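Call for participants: Prumine student project, August session

March 20, 2019 | by Marit Haldane

The Prumine project is looking for students to join its August session in Tunelthorpe. Prumine is a student-run robotics project. We collect recordings of people doing ordinary hand tasks with a hand-held gripper, and we use the recordings to train a robot arm to do the same tasks. The session is open to students in any subject. You do not need to have built a robot or written code before.

There are 34 places. Last year's session filled up before the deadline, and several people who applied in the final days had to be turned down, so please apply early if you already know your dates.

What you will do

Participants work in pairs. One person wears a head camera and handles the gripper. The other runs the task sheet, resets the objects, and keeps the log. You switch roles at the halfway point of each shift. The tasks are simple: picking up, placing, stacking, opening and closing, folding. Each is repeated many times with small changes in where things start.

The fingers on the gripper are soft and they take some getting used to. Most people squeeze too hard at first and tilt the wrist too much when they reach. The first shift is practice only, and none of it goes into the data. Each gripper set also has a printed marker that the software uses to work out position, and the log keeper checks that it stays clear of sleeves and cables. 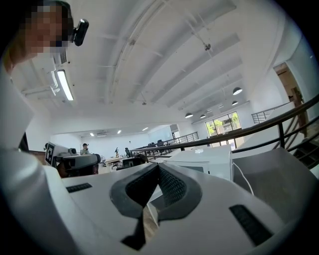 After the practice shift you will be put on one of two tracks. The recording track stays with the grippers for the whole session. The software track spends half of its time recording and the other half checking files, labeling failed attempts, and helping with training runs. Tell us on the form which one you prefer. If you have no preference, leave the line blank and we will place you where there is room.

Time and place

The session runs for four weeks in August. Each participant signs up for 40 hours in total, in shifts of two hours. You choose your shifts from a shared calendar, and you can trade with another participant as long as the calendar is updated by the evening before. Missing a shift without a trade leaves your partner with nothing to record, and after a second missed shift we will give the place to someone on the waiting list.

We work on the upper level of the Chacko building in Tunelthorpe, in an open-plan room. Other people use the room during the day, so please keep calls and music out of it. The recording area is reached by stairs. If stairs are a problem for you, write to us before applying and we will set up a station on the ground floor.
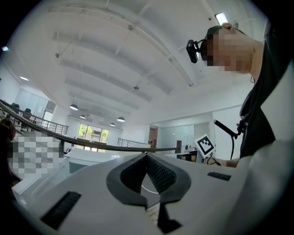 Marit Haldane

Who can apply

You must be 18 or older by the first day of the session and enrolled at a college or university. Part-time students and students between programs are welcome. Left-handed applicants are especially encouraged. Our recordings so far are nearly all right-handed and the model shows it.

You should be comfortable standing for most of a shift and wearing a strap on your head. The strap adjusts to most sizes. Glasses are fine. Tie long hair back, and push up loose sleeves before you start.

What you get

Participants receive a stipend at the end of the session, paid by the hour from the logged shifts. Hours on the practice shift count. The rate is set in May and will be sent to everyone who has been offered a place, before they have to accept it. Students who want course credit should ask their own department first. We can sign a form confirming your hours, but we cannot decide whether your school will take it.

Participants on the software track also get access to the Brillent toolkit, our own set of scripts for sorting and labeling recordings, and may keep using it for class projects afterward.

Privacy

Head cameras pick up whoever is nearby, and you will appear in other people's recordings. Faces are blurred before files are shared outside the project. You will be asked to sign a consent form on the first day. Read it ahead of time; a copy comes with the offer email. You may withdraw at any point and will be paid for the hours you have logged.

How to apply

Pick up a form from the project desk or ask for one by email. Include a short paragraph on why you want to take part, the weeks you are available, your track preference, and which hand you use. No resume is needed. Applications close at the end of April, and replies go out in May.

Contact the Prumine project desk, Chacko building, Tunelthorpe | © 2019 Prumine | Back to top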